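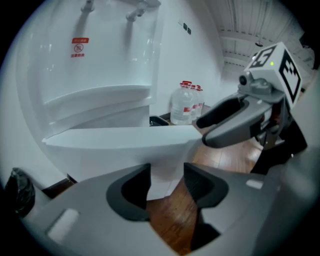

Wednesday, March 6, 2019

Sourdough starter trials, test kitchen bench 2

Fed both jars at the usual time this morning. Plindale (the rye one) had domed over the rubber band and smelled of green apple. Skirel (white, from the October culture) was flat on top with a thin grey layer of liquid. Poured the liquid off, kept the bottom third and fed it 1:2:2 by weight. If it's still sluggish after three more feeds I'll give up on plain white and cut it with wholemeal.

Kitchen log said 19 degrees overnight, colder than I'd like. The proofing box was off at the wall again. I've taped over the switch.

Flour: started the new sack of Agyeman stoneground. Coarser than the last one and a slightly darker colour. Dough at the same hydration felt stiff for the first half hour, then slackened more than I expected during the folds. I think the bran is slow to take up water. Next time leave it a full hour before the salt goes in.

Batch 9, all from Plindale:
Total dough 2,763 g
Divided into three, baked in the lidded pots
Bulk cut short by my error, I misread the start time on the whiteboard

Loaf A had a good ear and an even crumb. B tore along the side where I'd scored too shallow. C went in last and spread, so it had probably gone over while waiting on the bench. Flavour the same in all three, mild, less sour than batch 8. Dede liked that, I'd want more tang.

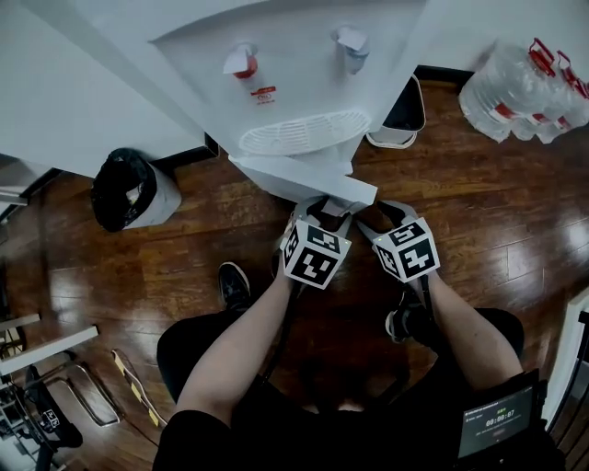
Dede Boateng's view is that the acidity is a matter of the starter being used too young. She wants to try it an hour past peak. I'd sooner hold the shaped loaves in the fridge overnight and leave the starter alone. We agreed to do one of each from the same mix so there's only one thing different between them – her loaf gets the older starter, mine gets the cold proof. That is really two things different, now that I write it down. Need a third loaf as the control.

Mixing plan for the next bake: 527 g flour per loaf, 75% water, 2% salt. Weigh the salt on the small scale. The big one drifts.

Hydration note for whoever uses the Clultance spreadsheet: it doesn't count the water in the starter. I've added a column for it and coloured it yellow. Old figures for batches 1 to 6 are still uncorrected, so don't compare them with anything later.

To do:
Order rice flour for the baskets
New lame blades
Scrub basket 4, mould starting in the seam
Ask Dede where the 63 mm cutter went
Feed both jars before leaving, Skirel on the warm shelf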